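Soft rolls going tough on the outside overnight

Posted in Baking & Bread
591 views

Genton
I make soft white rolls, longish ones, and some round buns with an orange glaze for the weekend. They are fine the day I bake them. By the next morning the crust on the plain ones is leathery and the glazed ones are sticky. I leave them on a plate with a dish towel over it. What should I be doing?

Waaka
A towel lets too much air in. Let them cool all the way on a rack, 2 hours if your kitchen is warm, then put the plain rolls in a closed bag. Keep the glazed ones apart in a box with the lid cracked. Don't use the fridge, it makes bread stale faster. 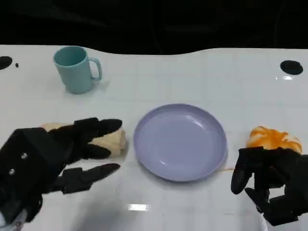
Brush the plain ones with a little melted butter when they come out of the oven, too. That keeps a pale crust soft. If yours are getting dark you are baking too long. Mine took 35 minutes in my old oven and far less in the new one.

Brevura
just freeze them. 7 minutes in a low oven and theyre good again. not the glazed ones though, glaze those after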